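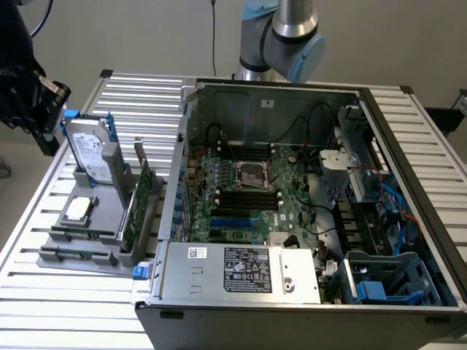 Server on the work table, cover off

To: Travel Health list
Subject: Re: Seasickness on the Gestangate crossing

Hello all,

We did the crossing from Disirport to Gestangate and back last week, two adults and two kids, so I can answer some of what was asked. I'm a poor sailor and so is our younger one. The other two could eat chips in a gale.

First, the bus. A lot of the trouble starts before the boat. The road from Grorelthorpe down to Disirport is 100 kilometres, and the last part is nothing but bends. If you get queasy in cars you'll reach the terminal already feeling off, and then you sit on a ferry. We stayed the night in Disirport this time and walked to the terminal in the morning. It cost us a motel room and I'd do it again.

On the bus coming back we had seats 16 and 17, which are over the rear wheels. Don't take those if you have a choice. Ask for something near the front where you can see the road. Reading is the worst thing for me, and looking down at a phone is the same as reading.

Second, where to sit on the boat. The Quiroga has a forward lounge with big windows and everyone heads for it. The view is good but the bow goes up and down more than the rest of her. We sat in the middle on the lower passenger deck, beside a window, facing the way we were going. When it got lumpy I went out to the side deck and looked at the horizon. Stay away from the café end if the smell of frying bothers you. The smoking area is at the stern and you get fumes from the funnel there as well.

Third, food. I used to skip breakfast and that was a mistake. Dry toast and a banana an hour and a half before sailing worked better. I took a 500 mL bottle of water and sipped it the whole way. No coffee, no beer until we were on land.

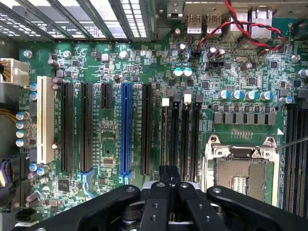

On 1 July 2025, another member wrote to the list:

> We are booked on the ferry to Gestangate later in July and
> I have been sick on every boat I have ever been on. My
> pharmacist has suggested a tablet but says it may make me
> drowsy, and I am supposed to drive at the other end. Is it
> worth trying the wrist bands or ginger instead? Also, if I
> wait and see how rough it is, can I take the tablet once we
> are under way? My husband is fine on boats but does not drive.

To take the last part first: waiting and seeing has never worked for me. The tablets are meant to go in before you travel, and the packet will tell you how long before. Once I'm sick I can't keep anything down anyway. If the forecast is bad, take it at the time on the packet.

On the driving, I would plan not to. The older type of tablet knocks me out for most of the day, and the kind sold as less drowsy still leaves me slow. Different people react differently, so ask the pharmacist what else there is. Tell them about anything you already take, and about glaucoma or prostate trouble if that applies to anyone in the party, as some of these don't mix with those. One thing you can do is try a tablet on a quiet day at home, if the pharmacist is happy with that, and see how sleepy it makes you.

There is a shuttle from the Gestangate wharf into town and it met our boat both times. You could leave the car at Disirport, or pick up a rental the next morning.

Ginger: I had the crystallised sort and felt a bit better for it, but it was a calm day going over, so I wouldn't put much weight on that. The wrist bands did nothing for me. Our younger one swears by them and wore them on the bus too. From what I've read the evidence for them is thin, but they don't make you sleepy.

For kids, don't just cut an adult tablet in half. Some products aren't meant for little ones at all. Our doctor gave us a dose by weight and wrote it on a card, and the card lives in the toiletries bag.

Other bits we packed: zip bags (the boat has paper ones but you have to go and find them), wet wipes, a spare T-shirt each, and barley sugar for after.

The ticket office will move you to another sailing if you ring the day before and there's room. We didn't need to, so I don't know what they charge for it.

Has anyone used the patches on a longer trip? We're looking at an overnight boat next winter and I'd like to hear how they went, especially with dry mouth.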